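December, a little after two in the afternoon

Picking up where Titilayo left off with the finger comparison. I have the Stomia pair on today, the ribbed ones with the rounded tips, and I do want to say again (I know, I said it last time too) how nice they are to live with after the Clureo set, which I never once managed to mount without dropping a screw.

Amarachi asked me to keep the wrist views next to a head view this time, so that whoever reads this later can see how little the wrist gives you to go on when it looks down at that pale marble.

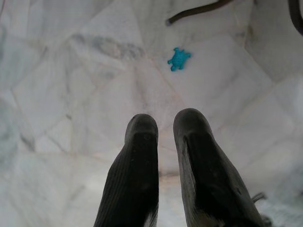
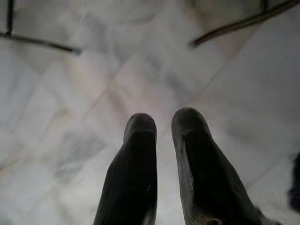

Wrist views over the floor, fingers open in both.

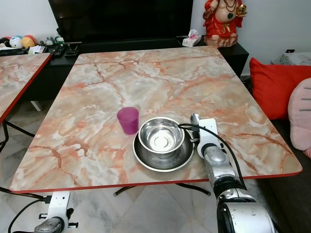 My main worry is still exposure. The wrist camera loses the tile seams where the light is strongest, and I would bet that half of our depth trouble starts right there. Garba thinks it is the lens and wants to swap it; I would sooner lock the exposure first and see what we get — it costs an afternoon at most, and we can always swap the lens afterward. I have set it to 3 for now in the Pramanik controller, on its own odd little scale, and written the old value (23) on the tape on the lid so that we can find our way home again.

Finger notes, for Radka, who will be ordering: the ribs are on the finger body, and I would like to know if Stomia sells a plainer version, mostly for cleaning. Crumbs and dust do love a groove! Grip force left at 30 percent for everything. I did think about going up for the steel bowl, but let's have one setting all the way through and be able to compare.

Still to do: the same list with the Clureo fingers, if I can face the screws. Small soft things first, then the cup, then the bowl. Dalva has kindly offered to run the second arm while I write, and I would be glad of the company. Please check the cable slack at both wrists before you start, Dalva, and leave the tape where it is.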